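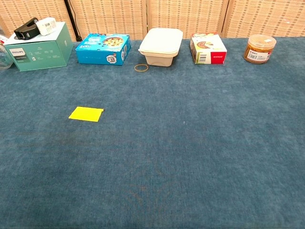 The big table at Kiltetti, set with its blue-green cloth.

Brimport Shared Rides: winter progress report to the Westerberg Fund
6 March 2025
4 min read
8 comments

Dear friends at Westerberg,

I promised you a report once the worst of the snow was behind us, and it more or less is, although the road up past the quarry still has a crust on the shady side that I don't care for one bit. I hope you'll forgive me if this runs on. It has been a full winter and there is a good deal in it I'd like you to hear about, including a couple of things that went badly and one I'm still scratching my head over.

Let me start with the number you asked for, so you don't have to go hunting. Between the start of your grant and the end of last month we gave 1423 rides. A ride, the way we count it, is one person going one way, so a trip to the clinic and home again is two. I know some schemes count the round trip as one and I went back and forth over it (our old spreadsheet did it both ways depending on who was filling it in, which made for an interesting evening when I tried to add it up). Everything has now been recounted the same way from the beginning, and I'll keep it like that for the whole of the grant.

Most of those rides were to the clinic, the pharmacy and the grocery store in Brimport. After that come visits — to a husband in the care home, to a sister across the valley, to the cemetery, and quite a few to choir. I had worried when we wrote the application that you might think choir a bit frivolous for transportation money, and I want to thank you again for saying plainly that it wasn't. We have people who would not have left the house between one clinic appointment and the next if it weren't for choir.

The van

You paid for the second van and it has been a good one. It has the side step and the grab handle we asked for, and the heater works in the back row, a great luxury after the old one. It went into the shop once, for a door that wouldn't latch in the cold, and the garage had it back to us the next morning. The old van has been less kind. The starter motor gave out just as the cold set in, and then the new starter motor gave out too, and while it was under warranty we still had to manage with one vehicle until the replacement came. We turned people down during that stretch. I don't like writing that, but you asked us to be straight with you. Nobody missed a hospital appointment, but there were shopping trips that got pushed back and then pushed back again, and a few folks who quit calling. We have phoned every one of them since. Most have come back.

The phone line

When we began, bookings came in on my own phone, and I'd be taking down addresses in the checkout line. We now have a proper number, answered in the mornings at Kiltetti, and a message service the rest of the time. It made a bigger difference than I expected. People call earlier, for one thing, and the drivers get their list the evening before instead of at breakfast. We did try the online booking form you suggested. I'll be frank that hardly anyone over there wants it, but grown children who live away have started using it to book for a parent, and that's a use I hadn't thought of at all, so the form stays.

Leif Nordin has taken over the route planning and is very much better at it than I was. He looks at where people live before he looks at what time they've asked for, and then he calls and asks whether a half hour either way would be all right. It nearly always is. The result is fuller vans and fewer empty miles, and the fuel bill for this winter came in under what we budgeted even with the cold.

Shopping trips

These have become the part of the week people talk about most. The van goes down to Brimport in the morning, everyone has as long as they need, and the driver helps carry bags right to the kitchen door. We had thought folks would want to be in and out. What they want is time to compare things, have a coffee, run into someone they know and complain about the price of butter. So we've stretched the stop, and Leif has built the rest of the day around it.

The one trouble is bags. Six people's groceries and two walkers in one van takes some arranging, and after a mix-up with two very similar lots of groceries we bought colored tags to tie on the handles. They cost next to nothing and I'd recommend them to anyone.

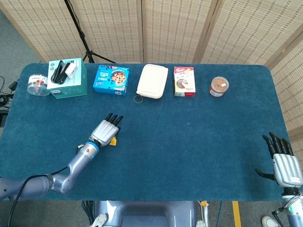 Leif told me the tags had done more for peace in the back row than anything else we'd bought, and that if there was money left over he would like a second set of shelves in the van before he'd like a new radio. I've put the shelves in the plan for the spring and left the radio out.

What hasn't worked

The evening run hasn't. We said we would try it so people could get to the movies or to a supper, and we did, through the darkest part of the year, with hardly a soul on board. I thought at first it was the weather. Then I asked around and heard the same thing from several people: they'd love to go out, but they don't want to come home to an unlit path and a cold house. Fair enough! I'd like to rest the evening run until April and try again with the light, and with the driver walking each person to the door. If it's still empty after that, I would rather put the hours into a second clinic run, with your agreement.

We have also not got anywhere with Vullura. You'll remember we hoped to reach the houses out that way by meeting their own bus at the junction. The bus times changed before we could begin, and the new ones leave our riders standing at the roadside for far too long. I've written to the bus company and had a polite answer that didn't say very much. I'll keep at it.

Money

The full accounts are in the attachment, so I'll only mention what's out of line. Repairs are over, for the reasons above. Fuel is under. Driver training is under as well, as the winter driving course was put off when the instructor was ill, and it will now fall in the next period. We've kept the suggested rider contribution where it was, and I want to say again that it really is a suggestion. There's a tin by the van door and we don't look at who puts in what. One gentleman put in a bill for 100 with a note saying it was for the driver who had waited with him at the eye doctor's. We wrote to ask if he'd meant to give that much, and got a slightly cross letter back saying he could still read a banknote perfectly well.

What comes next

For the coming period we plan to fit the shelves, hold the postponed course, bring the evening run back and keep knocking on the door about Vullura. We'd also like to talk with you about the old van. It can be kept going, but I have started to dread the sound of it on cold mornings, and I think a conversation now is better than a rushed one next winter. I could come to you, or you'd be very welcome to come up here and ride along on a shopping day. Bring a list — the bakery counter is good.

With warm thanks from all of us, and from the back row in particular,

Brimport Shared Rides

Shared 4 times

Related
Why we count rides one way
Booking for a parent: how the online form works
Kiltetti phone line hours
Notes from the Vullura road meeting
Westerberg Fund: our first report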